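Teltoldale laundry puts off its robots until October

May 28, 2022

The Holum linen and workwear service in Teltoldale has agreed a budget for its first shirt-folding equipment, having spent most of the winter establishing that it did not have one.

The plan covers two folding stations from Lundgren, to be ordered in October and paid for over 29 months. An earlier version asked for seven. It was returned to the operations office with a note in the margin that read, in full, "Where?" — a fair point, as the folding room at Holum already has to be entered sideways.

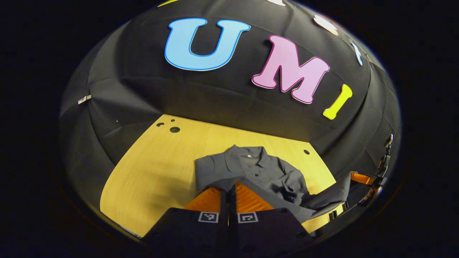 Towels and sheets were left out of the plan, as the service has had a machine for those for 12 years and it still works on most mornings. Shirts are another matter. A towel has four corners and keeps them. A polo shirt has a collar, two sleeves and opinions, and the staff who fold them by hand have so far seen little to worry them in the brochures.

The money is split between the stations themselves, a maintenance contract and a line marked "table", which drew more questions at the budget meeting than the other two put together. Holum had assumed that a table would come with the equipment. Lundgren's quote assumed that a laundry would own one.

A rival bid from Jindaneo came in cheaper but charged separately for spare finger pads, training and delivery beyond the loading bay. Once those were added it was cheaper by the price of a decent kettle, and the longer warranty won.

No jobs are due to go. The service says hand folding will carry on alongside the new stations until at least the end of the first year, and the budget for chairs has been left as it was.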